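Preguntas frecuentes - Método Requena de estimación de contacto por sombra

Última revisión: 15 de abril de 2023

¿Qué estima exactamente el método?

La distancia entre la punta del dedo y la superficie más próxima, a partir de la cámara de muñeca y sin sensor de fuerza. La red recibe 4 fotogramas consecutivos y devuelve un valor en milímetros con su incertidumbre.

¿Por qué no se usa una cámara de profundidad?

A corta distancia, el sensor que probamos en Brestton devolvía huecos justo en la zona de agarre. La imagen en color conserva información en ese intervalo.

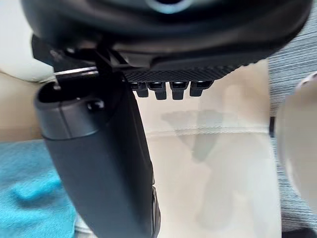

La señal principal es la separación aparente entre el efector y su sombra. El modelo Flavberg la segmenta primero y descarta el resto del fondo. Sobre una superficie clara y lisa, una sombra gris suave como la que cae bajo las cuatro pestañas negras de la pinza basta para la segmentación, aunque el dedo tape buena parte de la vista. Las telas se tratan aparte: los pliegues del paño azul turquesa de la esquina inferior izquierda producen gradientes propios que pueden confundirse con una sombra.

¿Con cuántos datos se entrenó?

Con 800 secuencias de entrenamiento y 200 de validación, anotadas por Humaira Khattak y Banafsheh Hosseinzadeh. Las discrepancias se resolvieron con una segunda anotación a ciegas.

¿Funciona con la cámara de cabeza?

Solo como apoyo. La variante Bakmont añade esa vista para fijar la orientación del torso y de ambas manos antes de la aproximación.

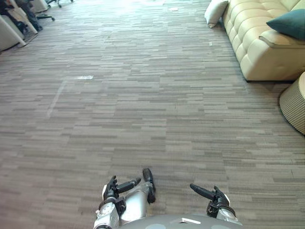 El suelo sirve de plano de referencia cuando ocupa la mayor parte de la vista. La calibración busca texturas repetidas y estima la homografía a partir de ellas. Una moqueta de losetas con estrías horizontales es favorable en la parte cercana, pero hacia el fondo el reflejo aclara el patrón y esos puntos se excluyen. Las dos manos negras, con los dedos flexionados y sin objeto, se enmascaran antes del ajuste.

¿Qué limitaciones se conocen?

El error aumenta con varias fuentes de luz y en superficies oscuras - en estas últimas la red tiende a sobrestimar la distancia. No se recomienda usar la salida como única condición de parada.

¿Se puede reproducir el entrenamiento?

Sí. Los resultados publicados son la media de 3 semillas. El archivo de configuración fija las particiones y el orden de las secuencias; los pesos se distribuyen por separado.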